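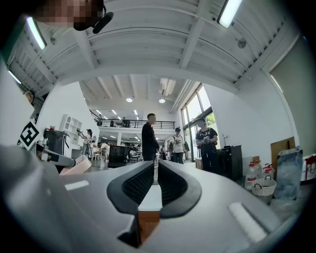
Gripper with a small upright block between its two dark pads.

Session 3: Reading Notes and the Book Log

Okay, so last time we talked about picking a narrator you trust, and I promised we'd get to the log. I've kept one for years and mine is a mess, so please don't stress about making yours pretty!

For each book, write down the title, where you stopped, and one sentence about the voice. Do that sentence first, before you look up what anybody else thought (I mean it, reviews are sticky). Then pick a passage of 30 words or so and copy it out by hand. Slow, I know — but you start hearing the commas.

We'll use two novels for practice, Pradum and The Kavico Letters. Pradum is the short one. Kavico runs past 500 pages and the middle drags, so if you skip the harbor chapters, just say so in your log and tell me what you missed by skipping them.

For next session:
Read the first 3 chapters of Pradum.
Log each one the same day you read it.
Draft a review, 1000 words at the most, with the plot summary kept to one paragraph.

Bring the draft on paper. We're swapping in pairs, and I'd love to see some scribbling in the margins — question marks count.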